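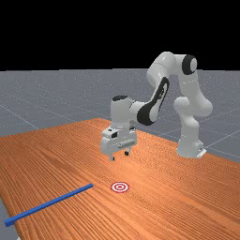 最終更新：6月（4.3節の記述を修正）

図4　木の天板、灰色の床、黒い背景を含むCG画像。

4　平坦領域における階調段差の主観評価

4.1　目的

前章では、非可逆圧縮によって生じる階調段差（以下、段差と略記する）を、復号画像の局所勾配から推定する指標Dredbyを定義した。Dredbyは原画像を参照せずに計算できるが、その値が観察者の知覚とどの程度対応するかは前章の議論だけでは定まらない。本章では、CG画像を対象とした主観評価実験を行い、指標値と検出率の関係を調べる。

CG画像を対象とした理由は二つある。第一に、レンダリングで得られる画像にはセンサ雑音が含まれず、輝度の緩やかな変化が量子化の影響を直接受ける。自然画像では雑音が一種のディザとして働き、同じ量子化幅であっても段差が目立ちにくい。第二に、CG画像では背景が一様な値で塗られることが多く、緩やかに変化する領域と完全に平坦な領域が一本の境界を挟んで隣り合う。このような配置では観察者の順応状態が局所的に変わり、段差の見えに影響することが予想される。

図4のように、黒い背景、灰色の床、白い光沢面が同じ画像に入る場合、段差の評価は一つの輝度域だけでは完結しない。床の平均輝度から見積もった検出閾は背景の近傍では過小になり、白い面の近傍では過大になりうる。本章の分析では、この差を領域ごとの条件として扱う。

4.2　画像集合

画像は社内で整備したCG画像集合Tretaから抽出した。Tretaは静止画のみで構成され、各画像に対してレンダリング直後の線形輝度値と、表示用に階調変換を施した値の両方が保存されている。抽出候補は1032枚であり、ここから次の条件に該当するものを除いた。

まず、階調変換の段階で既に明部が飽和し、画面の大部分が最大値に張り付いているものを除いた。飽和領域では圧縮前後の差が生じず、評価の対象となる領域が残らない。次に、保存時に誤ってディザが加えられていたものを除いた。ディザの有無は、線形輝度値から再計算した表示値との差分の空間相関によって判定した。最後に、構図と照明が他の画像とほぼ同一で、物体の表面色のみが異なるものについて、一方を残して他方を除いた。以上の処理により、分析対象は1000枚となった。

被写体の種類は選定の基準に含めていない。段差の検出は被写体の意味内容にも左右される可能性があるが、意味内容を統制すると領域構成の幅が狭くなり、本章の目的にそぐわない。被写体の影響は、後述する統計モデルにおいて画像ごとの変量効果に含めた。

4.3　領域の分類

各画像を、線形輝度値の局所勾配と平均値に基づいて三種類の領域に分けた。勾配が零とみなせる領域を平坦領域、勾配が零ではないが輪郭として検出されない領域を緩勾配領域、それ以外を輪郭領域とする。判定に線形輝度値を用いたのは、表示値を用いた場合に暗部の勾配が階調変換によって引き伸ばされ、本来は平坦な領域が緩勾配領域に分類される例が予備検討で見られたためである。

初版の分類では、輪郭の判定に画像全体で共通の閾値を用いていた。この方法では、光沢面のハイライトの裾が輪郭領域に含まれやすい。ハイライトの裾は輝度が滑らかに低下する部分であり、観察者が段差を報告しやすい部分でもあるため、輪郭領域として除外することは適切でない。現行の分類では、閾値を局所平均に比例させ、加えて勾配方向の一貫性を条件とした。これに伴い、緩勾配領域の面積は光沢面を含む画像で増加し、光沢面を含まない画像ではほとんど変化しなかった。

平坦領域については、面積に加えて、緩勾配領域と共有する境界の長さを記録した。一様な背景と緩やかに陰る床が接する構図では、この値が大きくなる。一方、背景が一様であっても、その周囲がすべて物体の輪郭で囲まれている構図では値は小さい。以下ではこの値を画像の対角長で正規化したものを隣接長と呼ぶ。

4.4　圧縮条件

符号化には、研究用に実装した変換符号化器Ernenを用いた。Ernenは可変のブロック分割と周波数依存の量子化行列を備え、復号後のフィルタ処理を個別に無効化できる。本実験では、段差そのものの見えを調べるため、段差除去フィルタを無効とし、ブロック境界のフィルタのみを有効とした。ブロック境界のフィルタも無効にすると、格子状の歪みが先に検出され、段差に対する応答と区別できなくなる。

量子化の強さは各画像について段階的に変化させた。段階の間隔は符号量に対して等間隔とはせず、復号画像と原画像の色差の平均が等間隔になるように画像ごとに定めた。符号量を基準にすると、細かな模様を含む画像では強い量子化が模様に費やされ、緩勾配領域の変化がほとんど生じない段階が並ぶ。色差を基準とした場合にもこの傾向は残るが、段階間の変化はより均等になった。

色成分の間引きは行わなかった。色成分を間引いた場合、白い面の縁に色のにじみが生じ、観察者がこれを手掛かりに圧縮画像を選ぶおそれがある。色のにじみは輝度の段差とは発生機構が異なり、別に扱うべき歪みである。

4.5　観察環境と手続き

実験はFukuda実験棟の暗室で行った。表示装置は実験期間を通じて同一の個体を用い、各日の最初の試行の前に暖機と輝度の測定を行った。暗部の階調特性は画面の中央と周辺で異なるため、刺激は常に画面の中央に提示し、周囲は刺激の平均輝度とは無関係な一定の暗い灰色とした。

観察者は83名であり、全員が視力および色覚の検査基準を満たした。画像圧縮に関する専門知識の有無は問わなかったが、事後の質問紙で回答を得て、分析の共変量とした。1回のセッションは最長20分とし、セッションの間には暗室の外での休憩を設けた。再入室後は、順応が安定するまで一様な灰色画面を観察させ、その後に試行を再開した。

試行には二区間強制選択法を用いた。一方の区間には原画像、他方の区間には復号画像を提示し、観察者は縞または段差が見えた区間を答えた。区間の間には画像と同じ大きさの雑音画面を挿入し、区間の切り替わりに伴う変化の知覚が手掛かりとならないようにした。提示順は観察者ごとに無作為化し、同じ画像の異なる段階が連続しないよう制約を加えた。

各観察者が評価するのは画像集合の一部である。割り当ては、隣接長と緩勾配領域の面積の分布が観察者間で揃うように行った。全画像を全員が評価する計画に比べると画像単位の推定精度は低下するが、疲労と学習の影響を抑えることを優先した。

正答した試行については、段差が見えた位置をポインタで指定させた。位置の指定は画像が消えた後に、輪郭線のみを残した画面上で行わせた。画像を提示したまま指定させると、最初の判断の手掛かりではなく、その後に見つけた別の箇所を指定する例があったためである。

4.6　分析方法

各試行の正誤を従属変数とし、当て推量率を固定したロジスティック型の心理測定関数を当てはめた。説明変数はDredbyの対数、隣接長、緩勾配領域の平均輝度、およびDredbyと隣接長の交互作用である。観察者と画像を変量効果とし、傾きについても観察者による変動を許した。

Dredbyの計算には二通りの集計を用いた。一つは画像全体の平均であり、もう一つは局所値の上位部分の平均である。前者は歪みの総量に、後者は最も目立つ箇所の強さに対応する。両者を同じモデルに入れると相関が高く係数の解釈が困難になるため、別々のモデルとして推定し、交差検証による対数尤度で比較した。

位置の応答については、指定された点を中心とする小領域のDredbyの局所値を求め、同じ画像の緩勾配領域から無作為に選んだ点の値と比較した。ポインタの指定には系統的なずれが含まれるため、小領域の大きさは練習試行での指定誤差から観察者ごとに決めた。

4.7　結果

検出率はDredbyに対して単調に増加した。集計方法の比較では、局所値の上位部分の平均を用いたモデルが、画像全体の平均を用いたモデルを一貫して上回った。この傾向は、緩勾配領域が画面の広い範囲を占める画像よりも、限られた箇所に集中する画像で顕著であった。後者では、画像全体の平均が平坦領域によって希釈され、明瞭に見える段差があっても値が小さくなる。

隣接長の主効果は小さかったが、Dredbyとの交互作用は認められた。隣接長が大きい画像では心理測定関数の傾きが緩やかになり、低い指標値でも正答する試行がある一方、中程度の指標値での正答率の伸びは小さかった。観察者別に見ると、この変化は主として個人差の拡大によるものであった。すなわち、暗い平坦領域の縁に注意を向ける観察者は早い段階で段差を検出し、明るい面に注意を向ける観察者の検出は遅れた。

緩勾配領域の平均輝度については、中間の輝度域で検出率が最も高く、暗部と明部の双方で低下した。暗部での低下は表示装置の反射光と順応の影響で説明できる範囲にある。明部での低下は階調変換の傾きが小さいことと整合するが、光沢面を含む画像に限ると低下の程度は弱かった。光沢面では、曲面に沿って輝度の等高線が湾曲し、量子化によって生じた縞が面の形状と矛盾する方向に現れることがある。観察者がこの矛盾を手掛かりにした可能性があるが、本実験の応答からは直接には確かめられない。

位置の応答の多くは、Dredbyの局所値が高い箇所に集まった。例外は木目や織物などの模様をもつ面の近くであり、指定された点の局所値は無作為点と差がなかった。質問紙の自由記述には、模様の細部が失われたことを「縞が見えた」と表現した回答が含まれていた。教示では段差と模様の消失を区別するよう求めたが、両者が同じ箇所で生じる場合の区別は難しかったと考えられる。

専門知識の有無による差は、検出率そのものには現れなかった。応答時間は専門知識をもつ群で短く、特に量子化が弱い段階での差が大きかった。

4.8　考察

局所値の上位部分の平均が優位であったことは、段差の検出が画面全体の積算ではなく、少数の箇所の探索に基づくことを示唆する。したがって、Dredbyを符号化器の制御に用いる場合には、画像単位の平均値を目標とする方式よりも、ブロック単位の最大値に上限を設ける方式が適している。ただし、最大値は外れ値の影響を受けやすく、小さなハイライトの縁で生じた一つの高い値によって画像全体の量子化が過度に弱められることがある。上位部分の割合をどのように定めるかは、想定する視距離と表示サイズに依存する。

隣接長に関する結果は、領域ごとに独立に求めた検出閾を単純に組み合わせる従来の方法に限界があることを示している。暗い平坦領域と緩勾配領域が接する箇所では、境界のどちら側に順応しているかによって閾が変わる。この影響を指標に取り込むには、局所平均を等方的な窓で求めるのではなく、境界の両側を別々に評価し、より低い閾を採用する方法が考えられる。予備的な計算では、この変更により暗部の見落としは減少したが、同時に過検出も増加した。

実験計画上の制約として、観察時間を固定したことが挙げられる。静止画を自由に観察する状況では、観察者は画像の各部を順に見ることができ、注意の向け方に起因する個人差は縮小すると予想される。また、刺激の周囲を一定の暗い灰色としたため、明るい室内での観察に結果をそのまま適用することはできない。反射光が加わる環境では暗部の段差がさらに見えにくくなり、最適な量子化の配分も変わる。

模様をもつ面の近傍での応答については、二種類の歪みを別々に報告させる手続きが必要である。次章では段差除去フィルタを有効とした条件を扱うが、このフィルタは模様の弱い成分も平滑化するため、両者の混同は本章よりも大きくなる可能性がある。そこで次章の実験では、模様をもつ面を含む画像を別の組として提示し、段差と模様の消失について独立に応答を求めた。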